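Workshop notebook, bench 3
01/08/2025

Undercounter glasswasher, Nustell, in from the Sekberg cafe job. Reported fault: glasses cloudy, rinse weak on the left side of the basket, cycle sometimes stalls before the rinse. Counter on the control board reads 3131 cycles. No service entries on the door card after April.

Stripped the upper and lower rinse arms first. Upper arm had two jets blocked with scale and one partly blocked. Lower arm clear apart from a label fragment at the hub. Soaked both in descaler, brushed the jets, flushed from the hub end. Both arms spin freely on the spindle now. The lower hub bearing has some side play, still usable, but it goes on the parts list.

Stall before rinse: the board waits for the boiler to reach setpoint before it lets the rinse start, so a slow boiler looks like a stalled cycle. Supply on the bench measured 208 V at the terminal block. Element draws current on all legs and insulation to ground is good. Pulled the boiler probe and found the tip coated. Cleaned it, refitted it with fresh paste, and compared it against the bench thermometer at three points. It tracks. Before cleaning it lagged badly on the way up and kept the board waiting.

Rinse pressure is a separate problem. Inlet strainer was packed with grit. Cleaned it and checked the solenoid diaphragm, no splits. Static pressure fine at the inlet, drop across the valve now normal. The check valve downstream was sticking half open. Replaced with stock part.
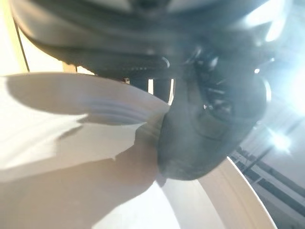

Ran 6 full cycles after reassembly with the plain basket. No stall on any of them. Rinse pattern even left to right on the test card. Drain pump clears the sump fully, no standing water over the filter. Door switch adjusted slightly, as the cycle would start with the door not quite seated.

Chemical dosing: detergent pump tube flattened at the roller, replaced. Rinse aid tube is the older Groltari type and still round. Left it alone. Primed both lines and reset the detergent dose to the value on the door card. Somebody had turned it well up, presumably to chase the cloudy glasses. Overdosing will leave a film of its own, so put a note on the job sheet asking the site to leave that screw where it is.

Water hardness is the root of most of this. The external softener stayed at the cafe and we have not seen it. If it is out of salt or bypassed, the jets will scale up again and the probe will go the same way. Test strip on the site supply before the machine is reconnected, and no sign-off until that reads soft.

Open items:
Lower hub bearing, order from Mahmoudi with the next batch.
Door gasket, bottom corner hardened, not leaking yet. Quote it.
Copy board settings to the job sheet.
Check drain height on site. The old hose has a kink mark near the end, so the standpipe may be set too low or too close to the wall.

Machine drained and panels back on, except the lower front, left off for the bearing.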